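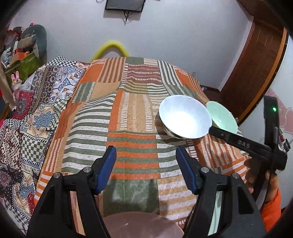
How long should one turn at a hands-on gripper table last?

Plan on two minutes of actual handling, plus a little time to pass the tool over and say hello. Shorter than that and people leave just as they're getting the feel of it, and much longer and the line behind them starts to drift off toward the cookies.

Setting Up a Hand-Held Gripper Demonstration for an Open Day
Posted 19/11/2022 by Khrystyna-Mariia Ostapchuk

I've run the gripper table at the Rakach open house often enough now that people write to ask how we do it, and I always end up sending the same long email, so I've finally put it all on one page. Pour yourself something warm! It's mostly about bowls.

What you need

A steady table you can reach from both sides
A cloth that covers the whole top
A few round bowls, light enough for a child to lift
Hand-held grippers, checked beforehand
Spare bowls under the table (you will want them)
A printed sheet with the steps in large type

Choosing the cloth

A busy cloth is my favorite for this, and I'm quite fond of patchwork. Visitors find it cheerful, and it gives you a ready-made set of targets, so you can say "put it down on the green square" or "try for the orange stripes" and everybody knows where you mean. A pale bowl shows up nicely on strong colors, too. Smooth the cloth from the middle outward and leave the gentle folds alone unless a bowl rocks on them. At our March visit to Vaser I spent so long chasing wrinkles that the first group was standing there in their coats before I'd put out a single bowl.

Setting out the bowls

Group them to one side of the cloth and leave the other part open for putting things down. I like to stand them close together, even a bit overlapping as you look across, once people have had a first easy try. Picking one bowl out from in front of another is a lovely little puzzle. Start beginners with a bowl that has clear space all around it.

Showing the grip

Do this slowly, and do it yourself before you hand anything over.

1. Hold the tool in a relaxed hand, with your elbow a little away from your side.
2. Open the gripper arms wide, wider than you think you need.
3. Bring the tip in to the rim from the side.
4. Close gently until the rim is held, and then stop squeezing. Most folks keep going out of nerves.
5. Tilt the bowl so its inside faces the visitors, and wait there for a slow breath.
6. Lower it back the way it came, and open the arms before you move your hand away.

The tilt in step five is the part I'd never skip. Lifting looks easy from across the room, but holding a bowl on its edge makes people lean in and start asking how a machine would know how hard to pinch. That's your opening for the robot talk, and you'll have a far better audience for it than you would with slides.

Running the groups

We had 22 visitors at the last one, and I split them so the younger ones came through first while they were still fresh. Kuzmenko's handout suggests a big circle around the table, but I've had better luck with a short line and a helper on the far side. The helper resets the bowls and catches the strays. If you have 2 grippers, give one to a visitor and keep the other yourself, so you can show the move right alongside – it saves a great deal of talking.

A simple challenge

Our group calls this one Wondton, after a spelling mistake on the first score sheet that stuck. The visitor tips a bowl by the rim, sets it upright on a patch you call out, and goes on to the next. Anyone under 16 gets to pick the patch for the grown-up who follows them, and they are merciless about it.

Packing up

Wipe the gripper pads with a barely damp cloth, stack the bowls with a napkin between each, and shake the tablecloth outdoors if the weather allows. Fold it with the pattern facing in. If you're lending the kit to another group, tuck the printed sheet inside the top bowl.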